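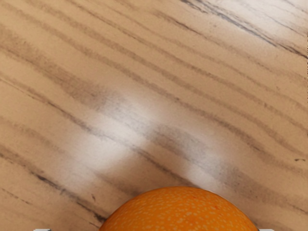 An orange on a wooden tabletop, seen from overhead.

Spinning mill open day, 05/09/2021

I drove out to the Grero mill for their open day, having missed the last two. It's a small mill that cards and spins for local growers and also sells its own line, and once a year they let people through the whole building instead of only the shop at the front. Entry was a gold coin.

Tours went in small groups. Ours was led by Chun-hung Chow, who runs the carding room and has been there since the mill was in its old shed on the other side of town. He started us at the sorting tables, where a fleece was being skirted. I've skirted a few of my own and throw out far less than they do. Anything daggy or full of burrs goes straight into a bale for garden mulch, and they sell that too.

Scouring is next door and it smells the way you would expect. They wash in batches, four baths to a batch, and the wool is dried on racks with fans going. Chow said they used to put it outside but lost too many days to the weather.

The carder is called Dora. It came second hand from a mill that closed, and the name was already painted on the side. It is much louder than I thought it would be and we were given earplugs. Roving comes off the end into tall cans. A woman in our group asked whether they could card alpaca on it and the answer was yes, blended, but they don't like doing it pure because it slides about and they have to clean everything down afterwards.

The spinning frame has 60 spindles, and not all of them were running. They were making an 8 ply in natural grey that day. I had assumed plying happened on the same machine but it has its own, further along, and then the yarn is steamed to set the twist before it gets skeined. There was a counter on the skeiner reading 2,901 when we went past. I forgot to ask if that was metres or skeins or something else.

The dye room was the part I wanted to see and it was the shortest stop, with only room for three or four people at a time. They kettle dye in small lots, so no two lots match exactly. If you are knitting a jumper, buy all of it at once. I learned that with the Vukard base a couple of years ago, when I went back for one more skein in March and ended up with a sleeve that was clearly a different green.

The shop was crowded by the time we finished. The yarn lines are:

Vukard, 8 ply, a blend of Corriedale and Polwarth. Good for jumpers and hats. A bit hairy.
Ocampo, 4 ply with some nylon, meant for socks. New colours this year, mostly browns and a mustard.

I bought two skeins of Ocampo in the mustard and a bag of mill ends. The mill ends are sold by weight and you can't choose the colours. Mine has a lot of maroon in it. I also looked at a cone of undyed 4 ply, 4,000 metres, and put it back.

Morning tea was scones in the packing shed. Parking is in the paddock and it was soft near the gate, so go in by the top entrance if you have a low car. The toilets are behind the shop.

I cast on a sock with the Ocampo that night and have done the cuff. It's a bit splitty on my usual needles and I've swapped to the blunter bamboo ones.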